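Notes > Bench > Hand grippers > Finger rails and pads

The hand-held gripper came back to the bench in February with a note from Mareike Fuchs taped to the handle: "closes crooked, opens fine." It does soft goods only, meaning jackets, towels and the occasional pillowcase, and it had been doing them without attention since I assembled it. The note was accurate. With nothing in the jaws the fingers met at the tips and left a gap at the root that I could see light through. On a box or a cup this would hardly matter. On a folded hem it matters a lot, as the fabric slides toward the root and bunches there, and the operator squeezes harder to compensate, and the linkage wears faster.

The frame is black flat plates with the rails between them. Each finger sits on a carriage, and both carriages are driven from the trigger through a single link. The screws that hold the top plates are the round-headed silver ones, and they are the only fasteners you can reach without taking the handle off. Most of what follows can be done through them.

First the carriages. I released the link and slid each finger along its rail by hand. The left one ran smoothly. The right one had a tight spot near the closed end, which I took at first for a bent rail. Arif Goh suggested lint before I had the straightedge out, and he was right. Quilted fabric sheds more than you would think, and the fibers pack into the end of the travel, where the carriage compresses them into a sort of felt washer. Tweezers and a dry brush got it out. I don't use compressed air here. It drives the fibers under the carriage seals, and then the carriage has to come off, and then you are looking for small balls on the floor.

Lubrication is one thin wipe of light oil on the rail, then a clean cloth to take most of it back off. The unit touches other people's clothes and bedding. A rail that looks oiled has too much on it.

With the lint gone the tight spot went away, but the crooked closing didn't. That was a separate fault: the plate screws had been tightened unevenly (by me, I assume), and the plates had pulled the rail out of square by a small amount. The procedure I have settled on is as follows.

Back all the top plate screws off until the heads just turn by finger.

Close the jaws on a flat steel strip and hold the trigger with a strap, not with your hand. A hand will not hold constant force for as long as this takes.

Tighten in a cross pattern, a little at a time. Left outer, right inner, right outer, left inner, and around again.

Release the strap, remove the strip, close the jaws and look at the gap against a lamp.

It took me 3 rounds to get the gap even from root to tip. I put the thread locker on afterward, one screw at a time, so that the others kept the plates in position. Prakash Joseph does it the other way, locker first, and works quickly. I have never been quick enough for that to come out well.

Then the pads. I run one pad, the bright blue one, on the inner face of the left finger, and leave the inner face of the right finger plain. People ask about this often enough that it should be written down. With a pad on both sides the grip on cloth is very good and the release is poor: open the jaws and the fabric follows one finger or the other, and which one it follows changes from grasp to grasp. With a single pad it stays on the padded side and then drops. The operator learns this in a few minutes and starts to approach the fabric with the pad on the side he wants it to hang from. Gianni Sorrentino still prefers both sides padded and has his own unit set up that way, and for towels I would not argue with him.

The old pad had gone shiny at the tip. I tried washing it, which helped for an afternoon, and then cut a new one from the Buvero sheet. Cut it square, with a fresh blade, and clean the finger face properly before the adhesive goes on. I had trouble once with a pad that crept toward the tip over several weeks, and it was my own fingerprint underneath. Leave it clamped overnight. The Grinanar tape I used before sets faster, but it comes up at the corners, and a lifted corner catches on zipper pulls and pocket trim. That is how I lost the previous pad but one.

The next item is zero. The controller wants a reading with the jaws fully closed and another with them fully open, and it takes everything in between as a straight line. After any work on the pad the closed reading is wrong by the change in pad thickness. Skip this and the log will show the gripper closed on something when it is closed on nothing. On this unit the closed position had read 156 counts with the worn pad. I re-zeroed, and then ran the open-and-close test for 200 cycles with a break halfway to let the trigger spring settle. The closed reading did not wander. The open one did, slightly, and then stopped wandering, and I left it alone.

The cycle counter stood at 2,001 when I closed the case. That is not a large number for the mechanism, and it tells me the lint is a matter of what the thing is used on more than how long it is used. So the interval in my notes is no longer by cycles. It now says to brush the rail ends after every session with quilted or brushed fabric, and to do the lamp check on the gap at the same time. Both together take less time than finding the charger.

A word on the trigger link. There is a small bushing at the pivot, which Arben Tomić replaced on the older Dumitrescu handle with a plain bronze one, and it has held up well. Mine still has the original. I measured no play worth the name, so it stays. If you do change it, check the closed gap again afterward – the link length alters by just enough to spoil it.

The last step is always a run on real fabric. Bench tests use a strip or a folded shop rag, and neither behaves like a padded jacket laid flat on something soft. The jacket gives, the bed under it gives, and the fingertips sink into both before anything is gripped. I come down with the fingers angled toward each other and straddle a feature I can recognize, such as a zippered pocket, so that I can tell afterward whether the fabric crept. Then close slowly, lift a hand's width, wait, open. If it creeps toward the root, the gap is still uneven and the plates come loose again. If it hangs on after opening, look at the pad for leftover adhesive along the edge.

I also do this with the padded side toward the left pocket and then turned around, as the quilting on a worn garment seldom lies the same both ways. The Plullton checklist has you do it on a flat table. I would do the table first, and then the bed.
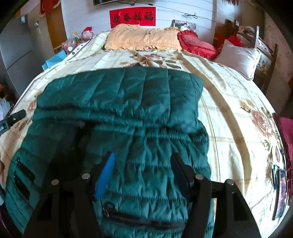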